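Open house at Evangelista, Zostwood
November 29, 2024

The Evangelista building in Zostwood is easy to miss. It sits behind a tile warehouse, and the sign on the road still has the old tenant's name on it. I got there 15 minutes early and signed in at the front desk, where they hand you a sticker and a floor plan. By the time the tour started there were 71 names on the sheet.

We were split into groups and sent around in different directions. Mine began upstairs with the Kivetti software, the program used to store and sort the recordings. The talk was long and the room was warm. One slide said the laundry set had 445 recordings in it so far, and that 67 more were waiting to be checked.

Downstairs was better. The Cirel station is a speckled table with two arms on a rail, a small wooden clothes rack, and bins for garments and clothespins. Every recording is made by a person driving both arms by remote control. The operator stands at a second pair of handles, and the arms copy the motion. The job is to hang clothes on the rack and clip them.

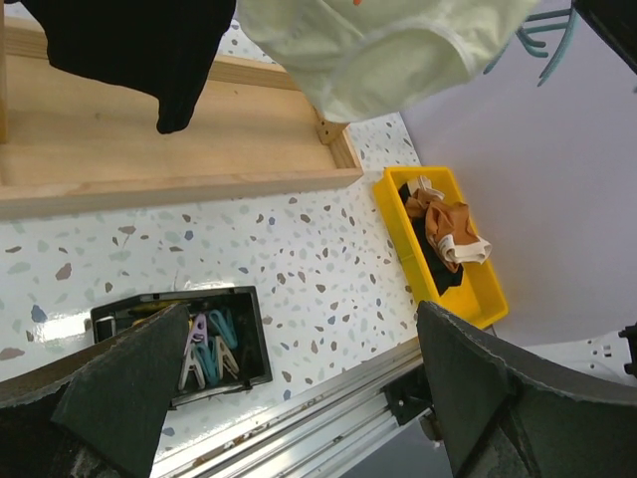
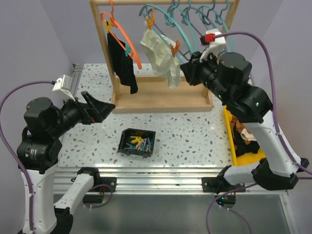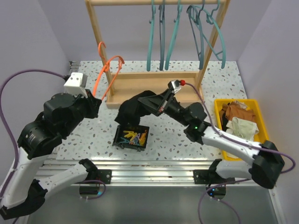
Teaching the laundry task at the Cirel station.

Operators work in short shifts, and the one we talked to said clothespins are the hardest part. You have to squeeze one open, hold it that way, and get it over cloth and plastic together, with no feeling in your fingers to help you. New operators spend their first days on clothespins alone. A bad attempt is kept but marked, so it can be left out of training later.

Visitors could try a practice pair of handles in the next room, with foam blocks. I picked one up on my third try and dropped it on the way to the cup. The handles are lighter than I expected — my wrist was tired anyway after a few minutes.

Coffee was in the lobby. Parking is free but the lot is small, so use the street on the north side. The next open house is planned for April, and sign-up will be through the front desk.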